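How Do You Teach a Robot to Pick Up a Sweatshirt?

214 shares | 6 comments

Try something for me before you read any further. Find a piece of clothing, close your eyes and pick it up. Easy, wasn't it? Your fingers felt the cloth, closed up just enough and lifted, and you probably didn't have to think about it at all.

Now imagine you are a robot. You have no skin and no fingertips. You have a gripper, which is the robot word for a hand, and most grippers are a lot simpler than the hand you were born with. A wooden block is kind to a gripper, because it keeps its shape when you squeeze it. Clothes are much trickier! They fold, they flop, they slide about, and a sleeve never lies the same way twice.

So how do the people who build robots find out which gripper is best at grabbing clothes? One good way is to take the gripper off the robot altogether and let a person hold it. The person squeezes and lifts, and a camera riding on top watches everything the gripper does. Later on, a computer can study those videos and learn the moves for itself, a bit like you learning to tie a bow by watching somebody's hands.
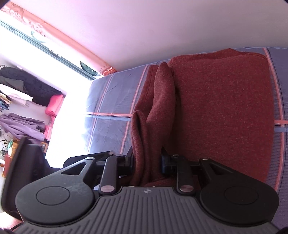 Brellelow Young Makers, page 20

The fuzzy red thing is a piece of fleece clothing on a bed, and the gripper has hold of a bunched-up part of it. Look for the two big rounded black pads, one on each side. Those belong to the fingers. The flat black pieces joined to them are called linkages, and the round metal caps mark the pivots, the places where a linkage can turn, rather like your elbow or your knee.

Now for the comparing. At the Boltside workshop, we tried two hand-held grippers, and we gave them the nicknames Görtz and Memari so that we wouldn't muddle them up (we still did, once or twice). Görtz has wide, soft fingers. Memari has thin, stiff ones. Each gripper had 90 tries at picking up clothes, always the same clothes and always from the same bed. That part matters a great deal. If one gripper got a thick sweater and the other got a slippery scarf, it wouldn't be a fair test, would it?

Görtz was better with thick, fuzzy things, because its wide fingers had plenty to hold on to. Memari was better at thin T-shirts, which it could pinch by the edge. We ended up with around 4,000 short video clips, and yes, somebody had to watch them!

You can run a test like ours at home with kitchen tongs and a pair of clothespins. Ask a grown-up which tongs you may borrow, then give each tool six tries with the same sock and write down what happens. Drop the sock in a new heap every time, so it doesn't get too easy.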